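Demonstration-based robot training

Demonstration-based robot training is the practice of getting a robot to do a job by showing it, either by moving the arm by hand or by steering it from a distance. Supporters describe it as teaching. Critics say the word promises too much, as what gets stored is a list of joint positions and camera views that a program later tries to match.

Small printed arms and toy bricks are the usual starting point. Bricks are cheap and easy to reset, though a skill shown on a studded plate may say little about a kitchen or a warehouse.
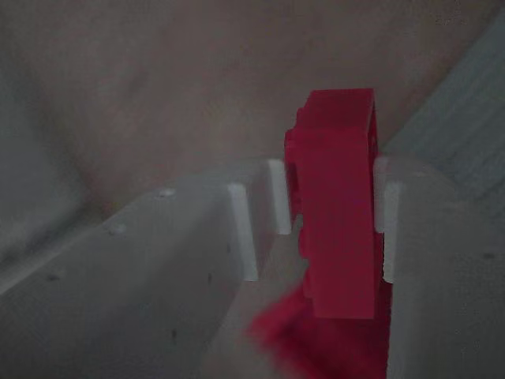 Guiding by hand

The operator takes hold of the arm and pushes it through the motion. It needs little practice. The trouble is that the operator's own fingers and sleeves get into the camera view, and the program may learn from them. A gripper camera avoids part of this but sees only a narrow patch of the work.

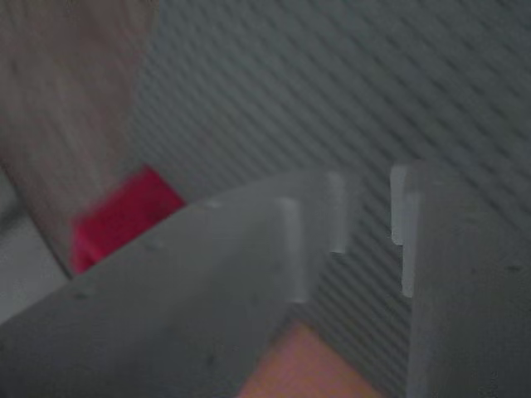 Maham Durrani has argued that the narrow view is a strength, because a program that sees less has fewer wrong things to latch on to.

The claim is hard to check. In the Vanags trial, 300 demonstrations were recorded on one table, and the tests were run on that same table.

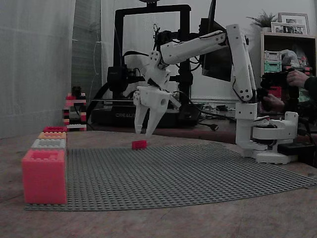
Remote control

With remote control, a person works a handheld device or a second arm while the robot copies. The recordings are cleaner, but the operator feels no contact force on most low-cost setups and tends to press too hard or let go too early. Idix, a shared collection of 2,603 recordings, leaves failed attempts out, so its reported success rate of 95 percent should be read with care.

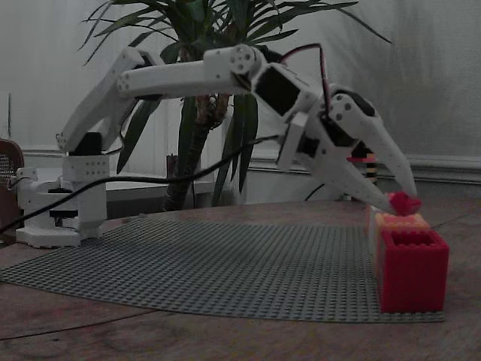 Valdis Kļaviņa objects that failed attempts mostly teach a robot to fail, and that leaving them out is ordinary housekeeping. Neither side has published a test that compares the two on a new table with a new operator.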